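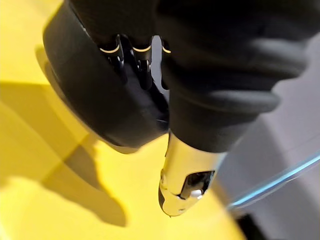

I look after one cell at our shop, the one with the black robotic hand, and I get the same questions about it over and over, so I finally typed up my answers. Most of them come down to the hand. It's covered in a soft black material that folds up at the finger bends when it closes on something, like on the chrome cylinder it's gripping over the yellow surface, and you can still get a look at the finger joints through the gap between the fingers and that big rounded band on the other side. I use that gap all the time. The gold-colored rims on the joints make it pretty easy to spot when one finger is lagging behind its neighbors!

How often do you check the covering?

Every morning before the first run, and again if the hand has been holding metal parts all day. I open and close it slowly a few times and watch the creases. Creases are fine. What I don't like is a shiny patch or a spot where the material stays bunched up after the fingers open. If I find one, I mark it with a bit of chalk and see if it's bigger the next day.

Can I clean it with the blue spray?

Please don't. A damp cloth, plain water, then let it dry with the fingers open. Somebody used the blue spray in April and the covering got so slick that the hand dropped every third part until I swapped it out.

How long does a new covering take to put on?

My first one took me all afternoon (and some language). Now I'm at 38 minutes if I have the Stukik stretcher handy. Start with the little finger, work toward the thumb, and don't pull on the fingertips. Roll it on like a sock.

Why do you make it grip the same piece after every repair?

So I've got something to compare with. A smooth metal part shows up a weak grip fast because it wants to turn. I run the test grip 13 times, checking the angle of the tip each time. If the tip wanders, I go back and redo the home position before blaming the fingers. Vernon Cormier, who had this cell before me, went straight to the finger tension every time, and I spent my first month undoing that, sorry Vernon.

How do I redo the home position?

It's program 219 on the Hestar controller. Take everything out of the hand first!! It opens all the way, closes to a fist, then opens halfway and waits for you. Press confirm if the fingers are lined up. If they're not, press cancel and run it again. After 2 bad tries, stop and come get me.

The wrist makes a clicking noise. Should I worry?

One click when it starts turning is normal on ours. Clicking the whole way around means the cable clamp has slipped again, and you'll want the short hex key from the Trotia drawer. Don't crank it down, just snug.

Where do the spare coverings live?

Second shelf, in the Ó Briain box, left hands and right hands mixed together. I keep meaning to sort those.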